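Keltum Open House, May 11, 2024

The flyer promised that anyone could "teach a robot in an afternoon." I drove 74 miles to Vumstead to see whether that was true, and I came home unconvinced, though I did get a decent sandwich out of it.

Keltum has the back half of an old printing plant. Tours went in groups, with a guide who talked fast and walked faster. We got a hallway of posters, then a slide show about Cadura, the software they want to sell, then finally the lab. I had expected more room. You stand behind a strip of tape on the floor and try to see past the person ahead of you.

The pitch goes like this. No one writes code for each job anymore. A worker steers the arm through the task with a hand controller, over and over, and Cadura learns from the recordings. For the sorting demo they say they collected 3146 of these runs. I asked how many hours that took and was told it depended on the operator. I asked what share of the runs had been thrown out. That one was going to be looked into.

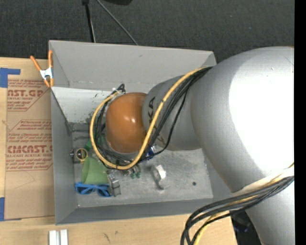
My main doubt is about who does the teaching. The operator we watched was good, and she had been at it since March. Her moves were small and patient, and she would back off and come in again from a different side when she didn't like her angle. A warehouse hiring seasonal help won't have that person. The bin they work from is a fair mix, I'll grant them that: sunglasses, a green cup on its side, something round with a yellow rim, small metal parts. A cup that tapers is a nasty thing to pick up when it's lying down, and so are glasses. But the clutter was mostly bunched at one end, with plenty of bare metal floor left over, and my kitchen junk drawer is a harder test than that. The cables looped over the arm also looked like a snag waiting to happen — I kept watching those instead of the sorting.

Then came the hands-on part. Four of us got a turn on the controller. I was slow and clumsy and missed my first grab entirely. The guide told me bad runs are useful too, which seems like a handy thing to believe if you're the one selling the storage.

The learned version was shown on video only. It looked smooth. When a man in my group asked to see it live, we heard that the Prantl controller was being updated that day. Maybe so.

Lunch was in the loading dock. Parking is free but fills up early, so use the gravel lot on the north side.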